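Peppers dropping flowers, is it the heat or me?

Ernbridge Growers Board > Vegetables > Peppers and Tomatoes

dustybed
I have bell peppers in two raised beds on the south side of the house. Plants look fine, dark green, plenty of leaves. They flower, then the flowers go yellow at the stem and fall off. I had four peppers set in June and nothing since. Watering every evening. Fed them with a general lawn and garden feed because that's what was in the garage. Is August too late to get anything out of them?

rowcover_ray
It's the lawn feed. Too much nitrogen. You get a nice bush and no fruit. Stop feeding and wait.

mwakalinga_m
Could be the feed, but I'd look at night temperatures first. Bells drop flowers when the nights stay in the upper 70s, and ours have. Mine did the same thing on a plain compost bed with no feed at all. I put 50 percent shade cloth over them from noon on and they started setting again once the nights cooled off.
Muthoni

rowcover_ray
Shade cloth on peppers is a waste of money this far north. They're a sun crop. I've grown them in full sun for years and the only time I lost flowers was the year I overfed.

mwakalinga_m
You're by the lake, Ray. It's cooler there at night than it is in town. South wall plus raised bed is a different thing.

dustybed
I'm in town, and the wall is brick. It's still warm when I go out to water.

tinshed
Every evening is too often for a raised bed if the soil holds any water at all. Stick a finger in down to the second knuckle. If it's damp, leave it. I water twice a week, deep, in the morning.

rowcover_ray
Agree with tinshed on the water. Still say it's the feed.

b_sampaio
What variety? Some of the big blocky ones are slow and won't do much until September anyway. I grow Vivar and Peixoto side by side, same bed, same everything. Peixoto quit flowering in July and Vivar kept going. Vivar is smaller, with thinner walls, but I get fruit off it.

dustybed
Tag says Peixoto. Got them as seedlings from Grorkari.

b_sampaio
Then I wouldn't change much. Ease off the water, no more feed, and give it a few weeks. Mine picked up again late last year. Also take off the ones you have. If you leave them on to go red the plant puts everything into those and doesn't bother with new ones.

tinshed
Disagree on picking green. Four peppers isn't going to hold a plant back, and a red one is worth three green ones in the kitchen.

b_sampaio
It does if they're all on one plant. Which they usually are.

dustybed
They are mostly on one plant. I picked a red one Sunday and left the others on.

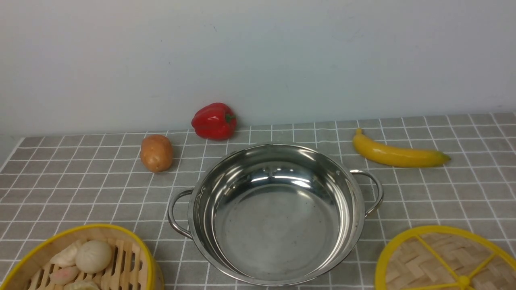 Going to take the rest off this week, green or not, and see what that plant does compared to the one next to it. I checked the soil too and it was wet well past the second knuckle, so tinshed is right about that part. No water tonight. I'm not buying shade cloth yet but I have an old bedsheet I can clip to the tomato cages in the afternoon.

mwakalinga_m
Bedsheet is fine. Keep it off the leaves and take it down before evening so the air can move.

rowcover_ray
If you change the water, the feed and the shade all at once you won't know which one did it.

dustybed
I'd settle for peppers.

b_sampaio
Save the cages for next year too. Peixoto gets top heavy when it does finally set, and the branches snap right at the fork.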